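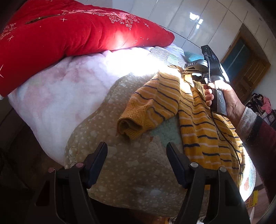
*Striped sweater on the bedding, gripper at the neckline.*

February, notebook 3, laundry folding. P. Rahimi

Spent the session on knitwear. Towels and pillowcases are as good as they are going to get with the current data, so I moved on to the sweater, the one with navy and cream stripes on mustard. Plan was to get hand demonstrations of lift, spread, sleeves in, fold to the middle, fold up.

Notes on the sweater itself:

- Neckline is the best place to start. Ribbing is thicker and the fingers close on it properly. Shoulder seam second best.
- Body fabric bunches. Grab one layer and the layer under it comes along about every other try. I can feel this through the handle. The policy will have to get it from the picture.
- Sleeves drag. If the cuff ends up under the body, the fold comes out with a lump in it and has to be opened again.

Doing it on a bed is harder than on the bench. The bedding is layered and soft, so pushing down to get under an edge just pushes everything down. The quilted mat slides on the plush blanket. Stillier asked why we don't use the folding table for everything, and my answer is that people fold on beds.

Light is a problem too. Direct sun bleaches out the neckline area so the collar edge nearly disappears. The stripes help elsewhere since you can follow them around a fold. Want to repeat with the curtain closed and compare.

Target is 1000 usable folds before we retrain. Throwing out anything where I regrasp more than 3 times, which on knits is a lot of them. Ask Flores if that cutoff still makes sense for sweaters, it was set for towels.

Cost side, for the Corkport meeting: the folding machine Oleck quoted is $2495 and wants each shirt clipped in by hand, flat and right side out. That is most of the work. I fold a sweater by hand in less time than it takes me to clip one.

So can a machine do this chore yet? Towels on a bench, yes, slowly. A sweater dropped any which way on a bed, no. My guess is the first useful version does flat items only and leaves knits in a pile for a person.

To do:

- 40 more lifts from the neckline, sun blocked
- try starting with the sleeves already crossed
- something grippy under the mat
- label the double-layer grabs separately, don't delete them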